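一个人写规划器的流水账(慢慢发,想到哪写到哪)

1/ 大家好呀,好久没更新了。上次说要把柜子任务的规划层重写一遍,有几位朋友私信问进度,我就干脆开个长一点的串,边喝茶边写。先放一张仿真里的俯视图,桌面还是那块黄黄绿绿的格子,臂在中间偏右,木柜在它左边,几个小木块散着。 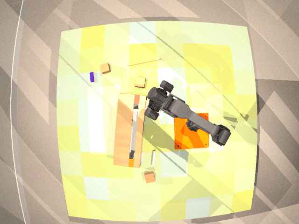 2/ 先说为什么要重写
老版本是我去年赶出来的,任务层和运动层搅在一个文件里,状态机套状态机,改一个抓取高度要翻六个地方。那时候觉得能跑就行,后来 Loan Hứa 接手帮我加新物体,加了一个下午,很客气地发来一句“这里的 if 是故意的吗”。我看了半天,答不上来,脸都红了。所以这次下决心拆开,任务层只管“先做什么后做什么”,运动层只管“怎么过去”,中间用一个很薄的接口连着,内部代号叫 Urnel(别问含义,是键盘上随便敲出来的,敲完觉得还挺顺口)。

3/ 接口长什么样
其实特别朴素。任务层递下来一个目标位姿、一组允许接触的物体名、一个时间预算;运动层还回来一条轨迹,或者一个带原因的失败。我最想强调的就是这个“带原因”。以前失败只回一个 False,任务层只能傻傻重试,现在会说清楚是逆解没有、起点在碰撞里、还是时间用完了。三种失败对应的处理办法完全不一样,混在一起谁都救不了。

4/ 说说碰撞模型
柜子是这个任务里最麻烦的东西。它是长条形的,侧面有开口,里面是一道白色的槽。如果图省事用一个凸包把整个柜子包起来,开口就被填实了,规划器会觉得夹爪永远伸不进去,然后非常诚恳地告诉你无解。我第一版就是这么干的,查了两个晚上的逆解,最后发现是几何的锅……

5/ 现在的做法是把柜体拆成一块块薄板,每块一个盒子,槽的部分留空。盒子多了,检测会慢一点,但比起用原始网格还是快得多,而且边界干净,调试的时候一眼能看出是哪块板在报警。给每块板起名字这件事一定要做呀!日志里写“link5 碰到 cabinet_side_left”和写“link5 碰到 geom_37”,半夜看起来的心情完全是两回事。

6/ 关于桌上那些小东西
浅褐色的小木块、紫色小块、细木条,还有一个白色的小圆柱,对规划来说它们都有双重身份:平时是障碍物,轮到抓它的时候又是允许接触的对象。切换身份的时机很讲究。切早了,接近过程中手指可能从侧面把它蹭走;切晚了,最后那一小段永远规划不出来。我现在把抓取分成接近、闭合、抬升三段,只在接近段的末尾才放开接触许可,而且只对手指放开,手腕和前面的连杆照样不许碰。

7/ 抬升那一段也有个小坑。物体抓起来以后要挂到夹爪上,跟着一起做碰撞检测,可是刚离开桌面那一瞬间,它跟桌面还是贴着的,检测器会立刻喊停。我的处理是给“被抓物体和桌面”这一对留一个很短的豁免,抬到安全高度就收回。Umesh Tomar 建议我把豁免写成随高度变化的,而不是随时间变化的,我一开始嫌麻烦,改完以后觉得他说得太对了,速度参数随便调,都不会再影响这段逻辑。

8/ 细木条单独说两句
长条形的东西抓取候选特别多,绕着长轴转一转都是合理姿态,采样很容易采出一大堆几乎一样的结果。我现在沿长度方向撒 25 个候选,先做便宜的检查(逆解、手指会不会戳桌子),剩下的再排序,最后才送进真正的规划。排序用的是一个很土的分数,离重心近加分,手腕离关节极限远加分。土是土,跑起来很踏实,出了问题我也能拿笔算给你看。

9/ 规划器本体
骨架还是双向 RRT,没换。中间试过两种更时髦的优化方法,在空旷的地方确实漂亮,轨迹圆润得像画出来的,可是一到柜子开口附近就容易卡在局部解里。所以现在是采样先找一条能走的路,再拿优化去磨光,磨不动就用原来的。每次请求的时间预算是 200 毫秒,超时就老老实实返回,让上面决定是换一个抓取候选还是换一个动作顺序。

10/ 任务层的顺序问题
柜子顶端那一头旁边就摆着一个小木块,这种摆法我特别喜欢拿来当测试。夹爪要去柜子那边做事,路上得考虑它;先把它挪走,又多一次抓放。老版本是写死顺序的,新版本会先假装它不存在做一次规划,看看轨迹跟谁打架,再决定要不要先搬。这个思路不新鲜,教科书里就有,但自己一行一行写出来、看见日志里冒出“先移开 cube_2”的时候,还是高兴得给自己加了个煎蛋。

11/ 说到日志,必须夸一下 Loan 做的回放工具,我们叫它 Plodbridge。名字听着慢吞吞的,功能很实在:每次规划请求连同当时的场景快照、随机种子、参数一起存下来,之后可以在任意一台电脑上原样重放。以前同事跟我说“刚才又失败了”,我只能问“刚才是什么样”,现在他发我一个文件,我这边直接打开,停在失败的那一步,慢慢看树是怎么长的。

12/ 随机种子这件事我想多啰嗦一句。光固定规划器的种子是不够的,候选排序里的打乱、物体初始位置的扰动、甚至多线程谁先返回,都会让结果对不上。我们花了不少力气才把这些来源统统收到一个地方管理,线程那部分是用固定的任务编号来决定胜负,谁编号小听谁的。代价是偶尔要多等一会儿,换来的是每次重放都一模一样,我觉得值。

13/ 感知那边
目前仿真里物体位姿是直接读的真值,我知道这有点偷懒,哈哈。Samran Suksawat 正在写替换模块,从渲染出来的图像里估计位姿。接口已经留好了,除了位姿还要带一个不确定度,规划层会按不确定度把障碍物稍微撑大一圈。撑多少还在吵,他觉得我太保守,我觉得他没被桌角磕过。浅色的格子配浅色的木块,对他来说不太友好,阴影也会添乱,他已经跟我抱怨过好几回了。

14/ 紫色那个小块倒是他的最爱,跟底下的淡绿色反差大,分割一下子就出来了。我提醒他别拿它调参数,调完会误以为全世界都这么好认的。他回了我一个白眼表情,然后默默把测试集换了。

15/ 有朋友问控制频率和跟踪误差。轨迹出来以后会做一次时间参数化,限制速度和加速度,加加速度目前只做了粗略的平滑。仿真里跟得很好,可仿真里跟得好说明不了太多,摩擦和延迟都是我自己填进去的数字嘛。接下来想把执行延迟做成随机的,看看任务层的重规划会不会因此抖来抖去。我隐隐觉得会,先给自己打个预防针。

16/ 测试怎么组织的,也顺便讲讲
底下是几何和运动学的单元测试,改一次代码跑一次,很快。中间一层是固定场景的规划请求,全部从回放文件里来,每修一个毛病就把当时的文件塞进去,当作纪念。最上面才是完整任务,从头到尾跑,晚上挂着,第二天早上看报告。早上看报告这个习惯有利有弊,好的时候早饭特别香,不好的时候粥都凉了还在翻日志。

17/ Ekkachai Inthanon 看完报告格式以后提了一个我很喜欢的意见:别只写成功率,把失败按原因分组,再按“在哪个阶段失败”分一次。照做之后,好多问题自己就浮出来了,比如我一直以为柜子那一步最难,分组一看,放置小木块时的最后一点下降才是重灾区。原因也很无聊,目标高度算的是木块中心,我忘了夹爪抓的位置会偏。加一行补偿就好了,为这一行我之前改了好几天规划器参数,想想真是……大家引以为戒吧。

18/ 踩过的小坑再记几个,免得我自己忘:
四元数的顺序,不同的库不一样,进出接口的地方统一转换,别在中间转。
关节角在正负 π 附近要先做连续化再插值,不然手腕会突然转一大圈,看着很豪迈。
机械臂底下那块橙色底板要加进允许碰撞表,不然基座跟它贴着,起点永远非法。
薄板的厚度别设太小,离散检测的步长一大就会直接穿过去。

19/ 有人会问为什么不全部交给学出来的策略。我自己是两边都喜欢的,Keith Kingi 那边就在训练策略,我们常常互相借东西用。规划器跑出来的轨迹可以给他当示范,他的策略又可以给我的采样提供不错的初值。我比较舍不得丢掉的是出错时能追到底的那种感觉,也可能是年纪到了,喜欢看得见的东西,大家轻喷。

20/ 接下来的安排,按我想做的顺序:先把位姿不确定度接进来,再把执行延迟做成随机,然后给 Urnel 的接口写一份像样的文档。文档这件事我已经答应 Loan 答应了好久,写在这里算是当众立字据了,请各位监督,看到我刷剧就来骂我。

21/ 代码暂时还不方便放出来,里面有些注释是凌晨写的,措辞需要修养一下。薄板拆分的那个小脚本比较独立,我整理干净后先单独发,想要的朋友留个言,我到时候一个个回。也欢迎做类似任务的朋友来聊聊你们是怎么处理柜子这类带槽物体的碰撞,尤其想听听用符号距离场的经验,我试过一点点,窄缝附近的分辨率总是调不满意。

22/ 茶喝完了,今晚的完整任务也挂上去了,我去洗杯子。明早看完报告再接着往下写。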